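Robot Manipulation Studio, Willell Campus
Handout for Session 4: Two Hands, One Pen

Last session everyone got the Jurholm arm to pick up a block and put it down again, and the room got loud in the best way. Now we move to two hands! Most of the jobs people do at home need one hand to hold and one hand to act, and a ballpoint pen is a wonderful place to start. It is light, thin and stiff, and you can see every finger while you work on it.

Your task for Tuesday is to write a step list for the pen, starting from human footage. Mark which hand is holding and which is acting. In this moment the left hand keeps the pen level and the right hand has the rear end pinched between thumb and index finger.

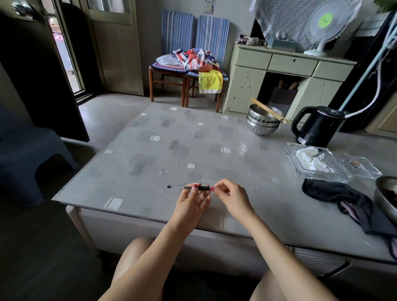

Kwan-ho Hsieh asked whether the holding hand should get any steps of its own, given that it hardly moves. My vote is yes, and a separate line for each one, or the planner will let go of the pen the first chance it gets.

So please give the holding hand a full column. Write "hold, level" on every row where it applies, even if you end up writing it 47 times. Last year's Flirnholm team left those rows blank and spent a whole lab picking pens up off the floor (they were very good sports and ended up with the best demo of the term).

Now for labels. A single still can't tell you whether a cap is going on or coming off, so write "cap, contact" until the neighboring stills settle it. Small black caps are a great test of patience - the fingers cover most of the part you care about, and two careful people will often disagree by a few stills on when contact begins.

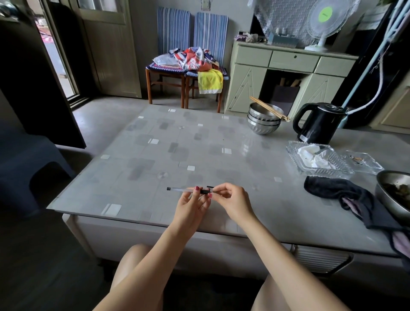

When you and your partner disagree, keep both answers and note the gap. We'll put them all up on the wall and talk about them, and I promise it's more fun than it sounds.

Limits for the lab: 2 grippers per bench, speed setting no higher than 4, and no more than 3000 stills per pair in the Fortin folder. Bring your own clear-barreled pen if you have one.

Reading before class: the grasp chapter, up to the part on pinch grips. Skip the proofs for now - we'll do them together with real pens in our hands.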